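FOR IMMEDIATE RELEASE
September 9, 2024

Student robotics team at Andness College opens second year of household tidying project

ANDNESS — Andness College has confirmed that its student robotics project, Bautista, will continue for a second year with a larger team and a wider set of household tasks. The project asks students in the applied technology program to prepare a robot for one of the least popular jobs in any home: picking up rubbish, changing bin liners and moving full bags to where they can be collected.

Seventeen students are enrolled in this year's program, working in 2 groups. One group is responsible for the gripper and its finger coverings, the other for the cameras and the software that decides where the robot should reach. Both groups report to program coordinator Dulce Rosales.

"Thin plastic is a hard material for a robot," said Ms. Rosales. "A bag changes shape each time it is touched, and it can be nearly see-through in strong light. Our students learn more from one bin liner than from a whole shelf of wooden blocks."

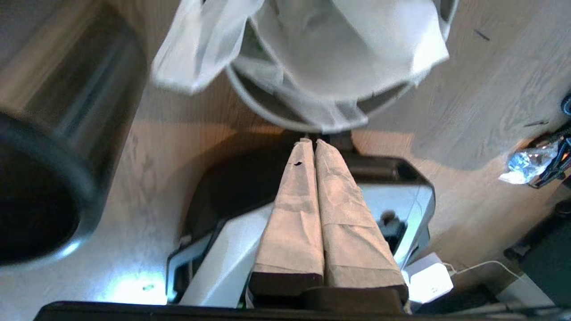

Students are asked to keep a written record of every trial, including those that are stopped early. The college considers this record to be the main piece of assessed work. Marks are given for the quality of the notes and for the changes a group makes as a result of them, and a failed attempt that is well documented may earn full credit.

Tasks are set in ordinary rooms with hard floors, kitchen furniture and everyday packaging. Each group must plan for bins of different shapes, for light items such as napkins and wrappers, and for the shine that daylight leaves on tile. Students may not rearrange a room to suit the robot once a trial has been scheduled.

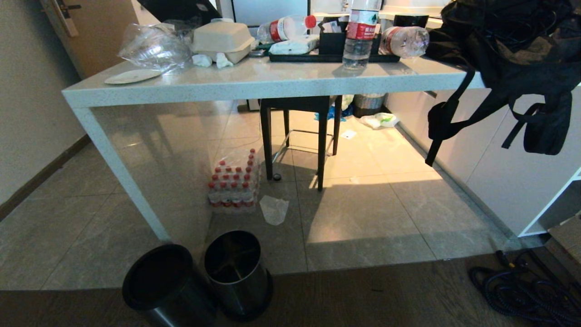 Daithí Doherty said that the rule against rearranging was the one students argued over most in the first year, and the one they asked to keep when the program was reviewed in May. He added that he had come to the project expecting to write code and had spent much of his first term learning how people tie a bag.

The review also recommended more time for each task. Students will now have 10 weeks to prepare for a formal demonstration, at which each group will present its robot's work and answer questions from the other. Families and members of the public are welcome to attend, and the date will be announced through the college office.
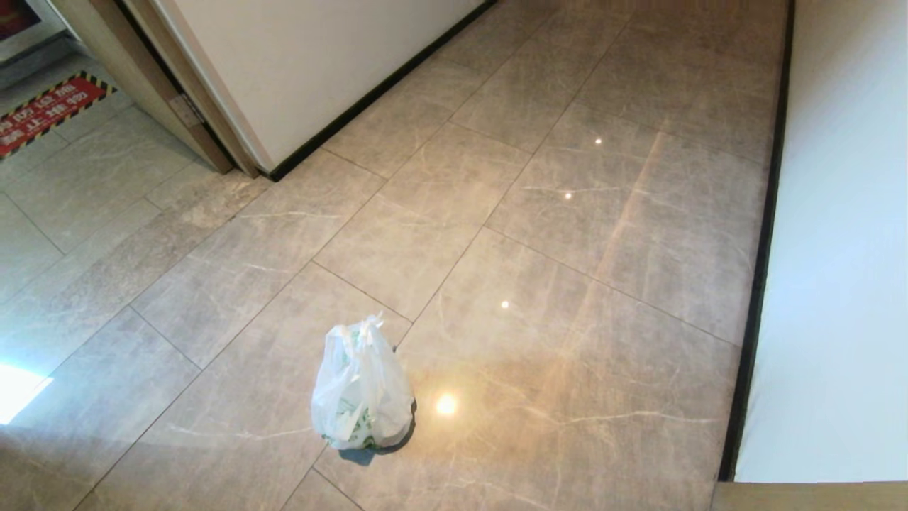 Support from industry

Clillumis, a maker of small camera systems, will again provide technical advice to the vision group. Vestum, a textile firm, joins the project this year and will offer a workshop on finger coverings and how different surfaces hold or slip against plastic film.

"We were impressed by how practical the students' questions were," said Zyanya Ponce of Vestum. "They wanted to know about wear, cleaning and cost — the same things our customers ask."

Applications

A small number of places remain open to students in their second year of study at the college. No earlier experience with robots is required. Application forms are available from the college office and should be returned to Jaanus Sakalauskas, student programs.

Media contact

Araceli Tlapale
Communications Office, Andness College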